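A correspondência doméstica e o hábito de arquivar

Retomo neste espaço o assunto da gestão de documentos em casa, interrompido em abril por motivos profissionais. Os leitores que acompanham este blog conhecem a minha posição: a papelada de uma família merece o mesmo tratamento que se dispensa ao expediente de um pequeno escritório. O presente texto expõe o procedimento que adoto e corrige duas recomendações publicadas anteriormente, uma relativa aos prazos de guarda e outra relativa à numeração.

O ponto de partida foi a mudança para a Vakbridge, a rua onde resido atualmente. Na casa anterior, os papéis encontravam-se distribuídos por gavetas, caixas de sapatos e uma mala que pertenceu ao meu avô. Concluída a triagem, o inventário registou 2345 folhas, das quais 721 foram conservadas. As restantes compreendiam extratos repetidos, folhetos, garantias de aparelhos que já não possuímos e cópias de cópias. A destruição dos documentos com dados pessoais foi feita em casa, com uma trituradora de corte cruzado, e ocupou vários serões.

A classificação assenta em cinco séries: identificação, habitação, saúde, trabalho e impostos, correspondência. Resisti durante muito tempo a criar uma sexta, destinada a assuntos diversos, e mantenho essa reserva. Uma pasta de diversos tende a receber tudo o que não se quis decidir no momento, e a decisão adiada regressa sempre com mais volume. Quando um documento parece não caber em nenhuma série, procede-se à leitura do primeiro parágrafo e arquiva-se pelo assunto que nele predomina.

Cada série dispõe de uma capa de cartão, identificada na lombada, e de uma folha de rosto onde se regista a entrada dos documentos. O registo contém a data de receção, o remetente, o assunto e o número de ordem. Não utilizo cores. A experiência demonstrou que os códigos cromáticos são compreendidos por quem os criou e ignorados pelos demais membros do agregado. 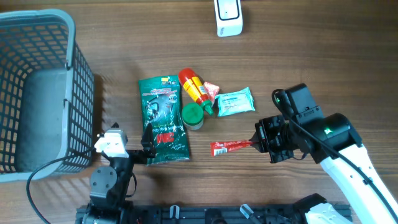
Com que frequência deve ser feita a triagem da correspondência recebida?

Uma vez por semana é suficiente para a maioria das famílias, desde que exista um único local de receção e que as cartas com prazo de resposta sejam abertas no próprio dia. Nos agregados com atividade profissional exercida em casa, recomenda-se a triagem diária.

No que respeita aos prazos de guarda, impõe-se a primeira correção. Num texto anterior indiquei um prazo uniforme para todos os comprovativos de pagamento. O leitor Demetrius Holloway observou, com razão, que a uniformidade não atende às diferenças entre obrigações fiscais, contratos de fornecimento e despesas de condomínio. A regra que passo a adotar consiste em anotar, na própria folha de rosto, a data a partir da qual cada documento pode ser eliminado, após consulta da legislação aplicável ou da entidade emissora. Os documentos de identificação, as escrituras e os registos de saúde não recebem data de eliminação.

A segunda correção diz respeito à numeração. Sugeri outrora que se reiniciasse a contagem em cada ano civil. O sistema funciona em instituições, onde os livros de registo são encerrados formalmente, mas gera duplicações num arquivo doméstico, em que ninguém encerra coisa alguma. A numeração contínua revelou-se preferível. O último documento registado na série da habitação tem o número 682 e corresponde à ata de uma reunião de condomínio, a qual, diga-se, ainda aguarda assinatura.
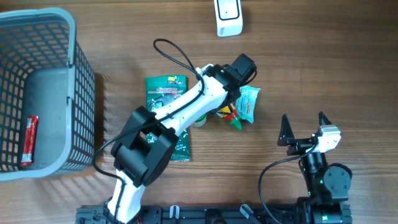
Uma mesa de madeira.

A correspondência pessoal levanta questões de outra natureza. As cartas de família não têm prazo nem utilidade administrativa, e a tentação de as tratar como os demais papéis deve ser contrariada. Guardo as minhas por remetente e, dentro de cada remetente, por ordem cronológica, sem furar e sem agrafar. Os envelopes são conservados sempre que contenham carimbo legível. A coleção mais extensa é a de Clyde Zamora, amigo de meu pai, que escreveu de Starthorpe durante décadas e que numerava as próprias cartas no canto superior direito. Faltam algumas. Uma delas apareceu dentro de um livro de receitas, e presumo que outras tenham tido destino semelhante.

Quanto ao material, a escolha das capas merece ponderação. Utilizei durante anos as caixas Kusness, de fecho metálico, que abandonei por causa da ferrugem deixada nas margens do papel. Passei às pastas Tjoa, de cartão sem ácido e com atilhos de algodão, e não tenho reclamações a apresentar, salvo quanto à largura da lombada, insuficiente para a série da saúde. Os clipes devem ser retirados antes do arquivamento. O mesmo se aplica às fitas adesivas e aos elásticos, que aderem ao papel com o passar do tempo.
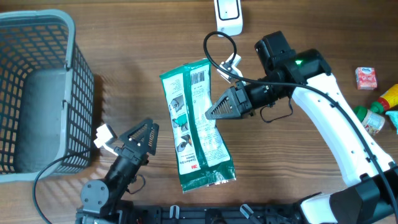
A digitalização, por fim, complementa o arquivo em papel e não dispensa a conservação dos originais que a lei exija. Digitalizo os documentos no momento do registo e atribuo ao ficheiro o mesmo número de ordem que consta da folha de rosto, precedido da inicial da série. Mantenho duas cópias em suportes distintos, uma das quais fora de casa. A verificação da legibilidade faz-se logo a seguir, com o original ainda à vista, e inclui o verso das folhas.

Vários leitores solicitaram o modelo da folha de rosto. Será publicado neste blog logo que esteja revista a coluna das observações, cuja largura atual não comporta mais do que duas palavras.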